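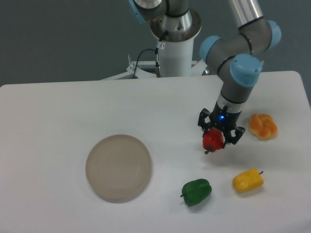 Samton Shared Kitchen
Opening and Monthly Inspection Checklist: Food Storage, Preparation and Fire Safety
Issued by the Facilities Office. Applies to the main kitchen, the dry store and the loading entrance on Casitz Street.

The inspecting member of staff shall mark each item as Satisfactory, Needs Attention or Not Applicable. Comments are required for any item marked Needs Attention. Comments from the September inspection are kept below each section until the next full inspection is complete.

Section 1. Cold storage

1.1 Refrigerator air temperature at or below 40 degrees Fahrenheit. Satisfactory.
1.2 Thermometer present in each unit and readable without moving stock. Needs Attention.
1.3 Door gaskets clean and free of splits. Satisfactory.
1.4 Raw meat and poultry stored below ready-to-eat food. Satisfactory.
1.5 Prepared food covered and labeled with contents and date. Needs Attention.

Comments: The thermometer in the second reach-in unit had slipped behind the lower shelf. It has been moved to the front rail. Two tubs of cooked rice carried a tenant's name but no date, and were discarded. Tenants are reminded that a name alone does not meet the labeling rule. Labels are available at the sign-in desk.

Section 2. Produce and dry goods

2.1 Produce stored off the floor. Satisfactory.
2.2 Bruised or spoiled items removed daily. Satisfactory.
2.3 Whole produce washed under running water before cutting. Satisfactory.
2.4 Flour, sugar and grains in closed containers. Satisfactory.
2.5 No sign of pests in the dry store. Needs Attention.

Comments: A gap was found under the dry store door, wide enough to admit mice. No droppings were seen. A brush strip has been ordered from Fusta and the door is to be kept shut in the meantime. Onions were stacked against the outside wall, where the paint shows damp. They should go back on the center rack. 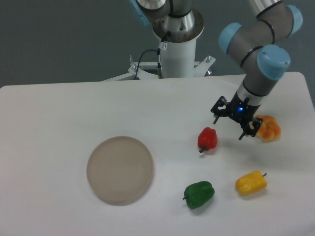

Section 3. Surfaces and equipment

3.1 Food contact surfaces cleaned and sanitized between tasks. Satisfactory.
3.2 Sanitizer strength checked with test strips at opening. Needs Attention.
3.3 Cutting boards free of deep scoring. Needs Attention.
3.4 Slicer guard in place and unit unplugged when not in use. Satisfactory.
3.5 Wiping cloths held in sanitizer between uses. Satisfactory.

Comments: Test strips were on hand but past their expiration date. A new pack was opened during the inspection and the reading was within range. Of the cutting boards in the rack, 4 were scored too deeply to clean and have been withdrawn. Replacement boards should follow the color code posted beside the sink – green for produce, red for raw meat.

Section 4. Handwashing

4.1 Sink clear and used for no other purpose. Needs Attention.
4.2 Warm water, soap and paper towels available. Satisfactory.
4.3 Handwashing sign posted at each sink. Satisfactory.

Comments: A colander was found in the rear handwashing sink. This was also noted at the previous inspection. Further instances will be recorded against the tenant booked for that session.

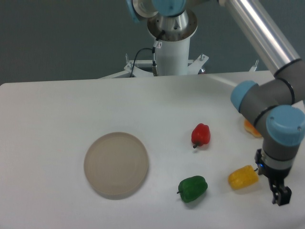
4 min read

Section 5. Fire safety and exits

5.1 Extinguishers charged, tagged and mounted. Satisfactory.
5.2 Hood filters in place and free of heavy grease. Satisfactory.
5.3 Exit routes clear to their full width. Needs Attention.
5.4 Emergency lighting tested. Satisfactory.

Comments: Empty crates from the Todorova delivery were left inside the loading entrance and narrowed the passage to 26 inches. They were removed before the 10:00 a.m. session. Deliveries may be set down inside the yellow line only. The hood cleaning certificate is current and a copy is in the office binder.

Section 6. Follow-up

Items marked Needs Attention must be corrected within the period shown on the sign-off sheet. Items 2.5 and 5.3 will be checked again at the next opening inspection. Completed sheets are to be placed in the tray at the sign-in desk, with the inspector's initials on every page.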